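Hand-Held Gripper Comparison: Bench Safety and Inspection Checklist

Station: Clasari bench
Grippers under trial: Setik pair, Susow pair
Date: 2022-11-23
Revision: 5

Fill in one sheet per gripper pair. Mark each line OK, FIX or N/A and write a comment for anything marked FIX. A FIX in section 1 or 2 stops the trial until it is cleared.

1. Floor and cables

1.1 Walking path to the operator position is clear. OK
1.2 Cables crossing the floor are taped or run under a cover. FIX
Comment: Tape had lifted on the operator's side. Taped again before the first run. Order a proper cable cover before December.
1.3 Tripod legs locked and outside the operator's step area. OK
1.4 Gripper cables have enough slack for a full reach. OK
Comment: Slack is fine on both pairs. On the Susow pair the right cable can catch on a sleeve button. Operators should push the cable to the outside of the wrist before picking up the tool.
1.5 Power strip is off the floor and not overloaded. OK

2. Table

2.1 Table does not rock when leaned on. OK
2.2 Paper cover is flat and changed if torn. OK
2.3 No glass within a hand's width of the table edge. OK
2.4 Liquid containers closed before the first grasp. OK
2.5 Wipes and a dustpan within reach. FIX
Comment: Dustpan was missing. Replaced.

3. Grippers, before power

3.1 Fingers open and close by hand with no binding. OK
3.2 Bushings seated, no play in the linkage. OK
Comment: Setik left has slight play at one joint. Inside the limit on the Marikar wear card. Check again after 78 grasps.
3.3 Marker plates tight and clean. OK
Comment: Do not use alcohol on the plates. It dulls the dots.
3.4 No pinch point where the operator's fingers rest. FIX
Comment: Susow handle lets the index finger slide forward into the linkage. A strip of grip tape is on for now. Ask for a finger stop.

4. Grasp checks

Run each object with both pairs, up to 8 grasps per object. Stop early if an object is being damaged.

4.1 Soft bag, printed side toward the camera
4.2 Milk carton, upright
4.3 Glass jar with hinged lid
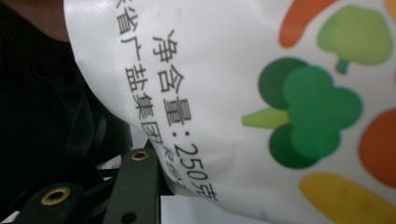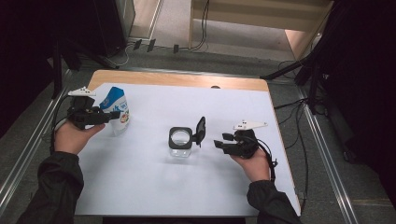
Grasp checks, section 4. First picture: salt-type soft bag, 250 g. Second picture: carton and open jar on the paper cover.

Comments on 4.1: Both pairs held the bag. The Setik fingers wrinkle the film less. With the Susow pair the bag swung when lifted by a corner, so take it closer to the middle.
Comments on 4.2: The carton dents with either pair if the handle is squeezed all the way. Close until the fingers touch, then a little more. Swap the carton once the sides go soft.
Comments on 4.3: Steady the jar with one gripper while the other works the lid. The Susow fingers slipped on the glass twice. The Setik pads did not slip.

5. Camera view

5.1 Close-up view shows the object and part of the gripper. OK
5.2 Marker plates visible from the head view through the whole reach. FIX
Comment: The right plate is lost when the wrist turns past vertical. Same result with both pairs, so it will not count against either one.
5.3 Lighting does not wash out shiny packaging. OK

6. After the run

6.1 Grippers powered off and set down with fingers open.
6.2 Glass returned to the padded bin.
6.3 Cables coiled loosely, no tight bends at the connector.
6.4 Operator asked about wrist or thumb soreness.
Comment: Some thumb soreness with the Susow pair. Limit runs to 5 minutes until the handle is changed.

Status: Setik pair cleared for the next round. Susow pair on hold for 3.4.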